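Hi everyone at the Katona fund, and hi Zsófia especially! It's December 2024 and I owe you a report on what your money has been doing at the Clandholm model club. Quite a lot, and some of it even went to plan.

First the big one. The Drindosdale diorama is past the halfway mark. When I wrote in May we had bare foam and a lot of optimism. Now the whole hillside is carved, sealed and base coated, the station building is glued up, and Jenő Hegedűs has started on the trees. He twists them out of floral wire and he is slow, but wow, they look good. So far he has made 463, and we want 415 more before we call the forest done. I have told him he can use kit trees at the back. He won't hear of it.

The kits are going great too. We ran six beginner build nights and every one filled up! People start with a simple snap-fit robot, then come back wanting to try panel lining and a bit of weathering. Miklós Balogh teaches the hand painting (acrylics only, we had enough of the enamel smell last winter) and Miklós Gulyás does the airbrush table. Yes, two Miklóses, yes, it gets confusing on the phone.

Money. We have spent 3,580 of the grant so far. Most of it went on the spray booth and the compressor, then paint, then kits for the build nights. The booth came from Parkevero and it arrived with the wrong hose fitting, which cost us three weeks of emails. They did send the right one in the end. Receipts are in the envelope Ottó Major dropped at your office. If the one for primer is hard to read, that's my fault, I set a wet brush on it.

What's behind: the lighting. I said the station lamps would be wired by now and they aren't. I burned out the first batch of LEDs by forgetting the resistors (I know, I know) and the new ones are still in their bags. I'd like to move that part of the budget into next quarter if you're OK with it. The decals for the train cars are late as well, but I've got the artwork finished and just need to print a test sheet.

Next up is ballast for the track, more trees, and the first go at the river. I want to try clear resin in thin pours and I'm a little scared of it! If anybody on your side has done water before, please send them my way.

Come by on a build night whenever you like, we'll find you a kit and a pair of nippers.

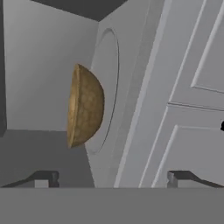 Render: bowl and white appliance with a round door

Contact: Clandholm model club | © Clandholm | Back to top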